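Eltcombe Storage and Bins Review
Progress report to the Andutlow Fund, May
Prepared by Kausar Jadoon

You asked for a short account of where the money has gone and whether the bins are worth carrying on with. My answer to the second part is that I am not yet convinced, and I would rather say so now than at the end of the grant.

Spending and stock

Of the $2,078 released to us, most went on the metal bins and on having the work tables leveled. The rest is unspent and I have asked Sándor Mészáros to leave it that way until we have agreed on the liners. The second delivery from Surnmont came late and with the wrong invoice, which has been corrected. We are still waiting for them to tell us whether returns are accepted on bins that have been in use. I expect they will say no.

The original proposal claimed that open bins would make the colored blocks quicker to sort and easier to check at the end of the day. It gave a figure of 99 percent of blocks accounted for at closing. I can find no working behind that figure, and Sándor, who inherited the file, can't either. I suggest we stop quoting it.

What we have found so far

We now have 61 closing checks on paper. They are uneven. The early ones were filled in by whoever was last out and several say only "fine," which tells us nothing about whether the colors had been kept apart or whether the blocks were simply left where they lay. Since the form was changed the entries are better, though the Saturday ones remain thin.

The tall sides do what was promised, in that fewer blocks end up under the tables. Against that, the blocks have a way of settling along the walls and in the corners, and a block lying flat in a corner is awkward to get hold of. The proposal treated the inside of a bin as one even surface. In daily use it is nothing of the kind.

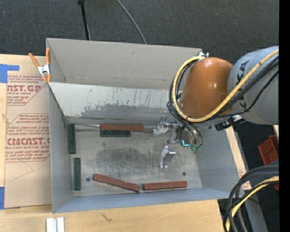
Bin on the work table with reddish-brown and dark green blocks. Note the scratched floor and the worn patch on the sloping panel.

Wear is my main concern. The Espinoza quote described the finish as suitable for heavy use – I would like to know what they had in mind. Scratching on a bare metal floor was to be expected and may not matter. The panel bothers me more, as chipped edges tend to spread, and I don't want flakes of finish mixed in with the blocks. Sándor thinks it is cosmetic. He may be right, but neither of us has measured anything, and "cosmetic" was also the word used for the last set of tables.

Next period

We will try 2 liners, one rubber and one felt, in bins that get the same amount of use. I have low hopes for the felt. Closing checks will continue on the new form, with block colors entered separately.

I am not requesting further funds. If the liners make no difference by the next report, I will recommend keeping the bins we have until they wear out and buying no more of this type. A decision from you on the unspent balance would help, as Surnmont's price is only held for a short time.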